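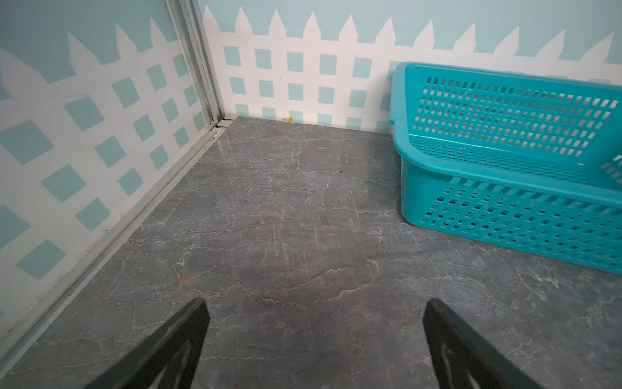

The Pluvevton Handling Code runs to 59 pages, and I was hired to read it aloud to the people who already followed it.

Rule 2: Greens

Leafy items shall be held by the base, upright, and never by the leaf. The Orine cell had been doing this since September. I read it out anyway. The operator ate a cracker and asked whether the Code had a position on cabbage. It had a footnote, and the footnote referred us to the Paredes office, which had closed.

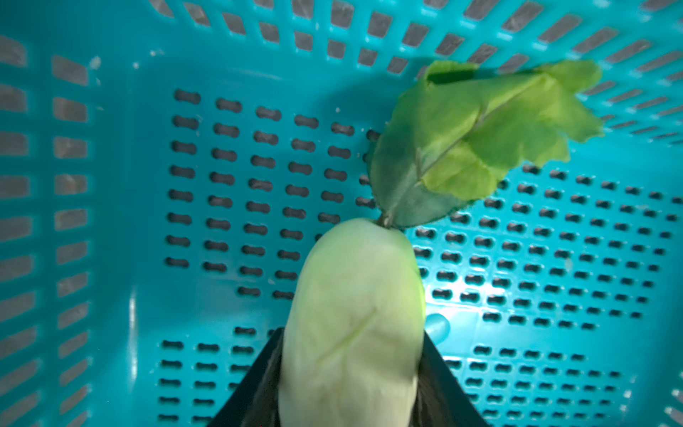
Rule 23: Peppers

A pepper shall be gripped "with confidence but without opinion." I had argued against that wording for most of a winter and lost to a man who owned a thesaurus.

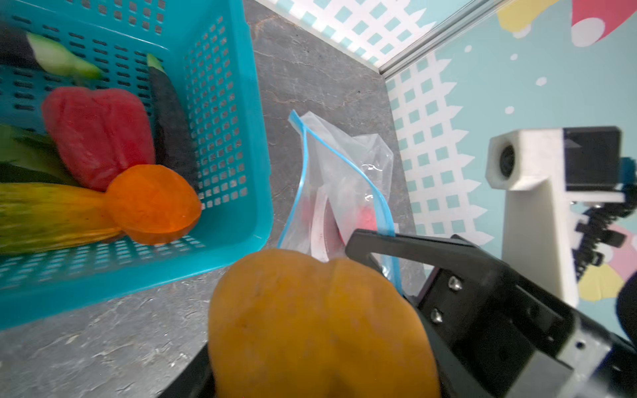
The operator asked how an auditor would measure opinion. I said there was a form. She asked to see it, and I said it was being revised – it had been under revision longer than I had been employed.

Bags came next. One arm to each side of the zipper, the Code says, and both to wait for the other. I have known marriages with looser terms. 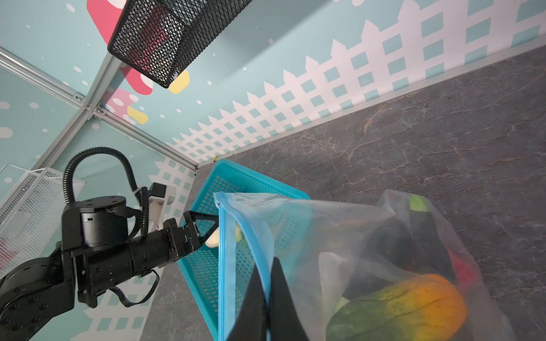
Findings

I wrote "compliant" and signed it. Head office in Prillumum sent it back by four o'clock, wrong shade of ink.

We use cookies to improve your reading experience. Accept all | Manage settings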